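Illmont Robotics Group
Open positions and calls

Research assistant (part-time) and call for teleoperation participants
Project Fultirari: learning two-arm manipulation from few demonstrations

The Fultirari project is looking for one research assistant and for up to 16 participants who will operate our two-arm robot during the next collection period, which starts in September. Both calls are on this page because many people asked us for one and were in fact interested in the other. Please read the part which concerns you and write in your e-mail which one you apply for.

Background

In our group we study how a robot with two arms can learn household tasks from a small number of human demonstrations. The usual practice is to record many repetitions of one task and to train a policy on all of them. In our last study we compared this with a different way of recording. The operator made only 15 demonstrations per task, but before each one the objects were moved to a new starting place chosen by a small program, called Rakow. Rakow looks at which starting places are already covered by the recordings and proposes the one which is farthest from all of them.

For the comparison we used 80 demonstrations per task with the objects placed freely by the operator. On the folding task and on the lid task, the policy trained on the 15 planned demonstrations reached almost the same success as the one trained on the 80 free ones. On the pouring task it did not, and the difference was large. We believe the reason is that pouring depends more on speed and on the angle of the wrist, and Rakow does not consider these. This is an open question and the new positions are connected with it.

We also saw that operators differ a lot. Two persons with the same training time can produce recordings of very different use for learning, and we could not predict this from how smooth the movement looked to us. For this reason we need more operators than before, and people with different habits and experience.

Part A. Research assistant

The contract is 16 hours per week. The working times are flexible, but at least two mornings should be spent in the laboratory. You will work with Shahnaz Haque, who leads the learning part, and with Zsolt Major, who is responsible for the hardware and the recording software.

Your tasks will be:
– preparing and running recording sessions with participants
– checking recordings on the same day and marking the ones which are not usable
– extending Rakow so that it can also propose a speed and a wrist angle
– training and testing policies with our existing code
– keeping the laboratory notes in order (we are strict about this)

We expect that you can program in Python and that you use Linux without help. You should have finished at least two years of a study in computer science, mechanical engineering, electrical engineering or a near subject. Some experience with real robots is welcome but it is not a condition. It is more important for us that you are patient, because a large part of the work is repeating the same trial and writing down what went wrong.

Knowledge of statistics is a plus. Our group speaks English in meetings. You do not need to speak it perfectly, as you can see from this text.

Part B. Participants

We look for adults who never operated a robot arm before, and also for a smaller number who did. Please tell us honestly to which group you belong. Both are needed.

A participant comes for four sessions of two hours each. In the first session you learn to move the arms with the two hand controllers and you can practise as long as the time allows. In the other three sessions you record demonstrations. You sit during all the work and you can make a break whenever you want. The emergency stop is explained to you before anything is switched on, and one of us is always in the room.

You can take part if you
– are 18 years or older
– can use both hands without pain for a longer time
– see normally, with or without glasses
– can come to all four sessions

You receive 200 euros after the fourth session. If you must stop earlier, you are paid for the sessions you completed. We record the positions of the arms, the camera pictures of the table and the signals of the controllers. We do not record your face or your voice. Your recordings are stored under a number and they can be deleted on your request until the end of the collection period.

The task set

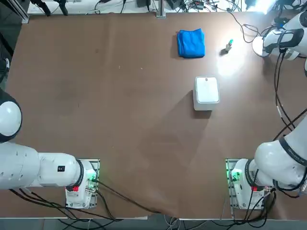 The tasks for the new period were chosen so that each of them asks something different from the two arms. We keep the objects simple and few, because a policy which fails with simple objects gives us a clearer answer about the recording method. The blue cloth is there for folding, the white box with the lid for opening and closing, and the small bottle with the green cap for a task where one arm holds and the other turns. The arms stand at the left and right of the near edge of the table, and the objects start on the far half, so both arms have to reach forward before they can do anything useful. New participants find this reach the most difficult part in the beginning. The pouring task uses its own set of objects and will be recorded separately, after the first results of the extended Rakow are known.

Each demonstration ends when the operator presses the pedal. A failed attempt is also saved, with a mark, and you should not feel bad about it. In the last study the failed attempts were quite useful for finding out where the operators lose time.

How to apply

For Part A, please send a CV, your list of grades and one page about a technical problem which you solved and how you noticed that it was solved. We do not need a general letter of motivation. Interviews take place in the Jayawardena building, second floor, and include a short visit to the laboratory.

For Part B, a short message is enough. Write your age, whether you are left-handed or right-handed, your experience with robots or with video games, and the times when you are usually free. Sessions start at 9:00, 13:00 or 16:00.

Questions about the contract or the research go to Shahnaz Haque. Questions about the sessions and the equipment go to Zsolt Major. You find both addresses on the contact page of the group. We answer every message, but in the weeks before the collection period it can take some days – please do not send it twice.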